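Learning to love the bus timetable

I gave up the car in October, mostly out of stubbornness. The garage in Alemneh wanted more to mend it than I'd paid for it, so I sold it for 300 quid to a man who seemed delighted (I hope he still is!) and went off to find out where my nearest bus stop was. Four minutes' walk, as it happens, and I'd driven past it for years.

The 85 goes from the bottom of our hill to Ivgate, by way of every farm gate and housing estate in between. In the car it was a quick hop. On the bus it's long enough for two chapters and a cheese roll, and I've started to look forward to it. You see into people's gardens from up there! I know who's got their beans in early, and I have strong feelings about a certain pond.

My trouble at first was the timetable. I'm fine with trains, but a bus timetable has all those little columns and letters, and the one I needed always seemed to be the one that didn't run in school holidays. I missed the last bus home from Draltitz twice in my first month. The second time I rang my friend Ibsa Chala, who came and got me and was very nice about it, and then spent the whole drive teaching me how to read the thing properly.

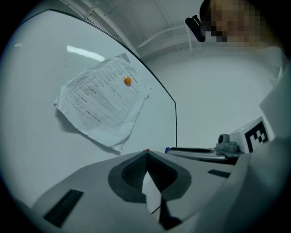
What I do now

I start at the bottom. Find the last bus home, write it on my hand, and work backwards from there. Then I read the notes before I read the times, so I know which columns to ignore. After that it's only a matter of running a finger down to my stop.

I also aim for the bus before the one I need. If I'm going to the dentist in Flunda I get there far too early and have a coffee, and I'm a much calmer person in the chair.

Do I miss the car? When it's raining sideways and I've got potatoes to carry, yes, very much. But I've read more books this winter than in the last few years put together, and the morning driver has started saying hello. Next job is working out the Sunday service, wish me luck.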